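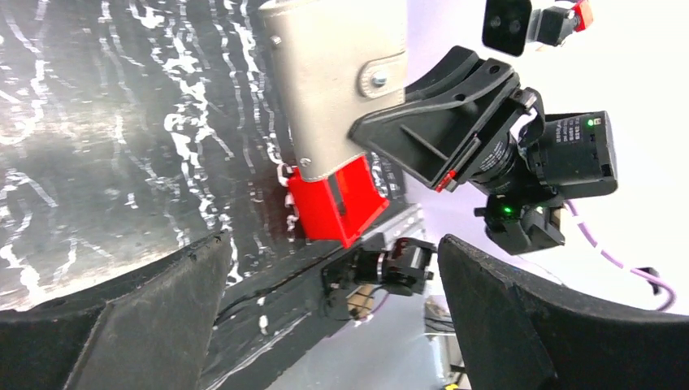
Every few months somebody tells me the robots only need more examples. Dirk Görtz told me so in 2016, when his target was 400 recordings. Now the people at Wustance want 3000, and the argument hasn't changed by a word.

I don't doubt the work. I doubt the counting. A person steers the arms through a small job, the cameras record it, and the job goes in the pile. Do it again on the same table with the same tray and the pile gets bigger, but I can't see what the machine has learned about my kitchen. 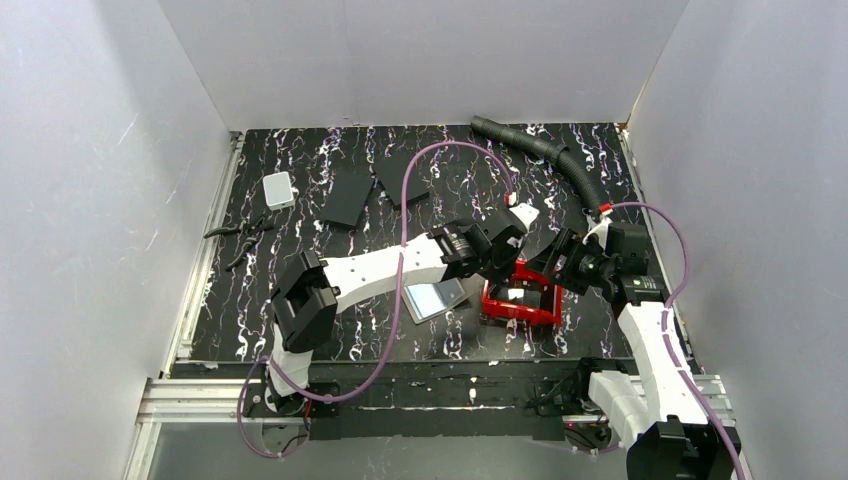
Two arms, a red tray and a marbled mat inside the white walls of the cell.

Nuno Serrano says variety will come later, once the basics hold. Maybe. I would rather see 400 examples from tables that differ than 3000 from one that doesn't, and I'd like the failures published along with them. Wustance has promised numbers in September. I'll read the part about new tables first.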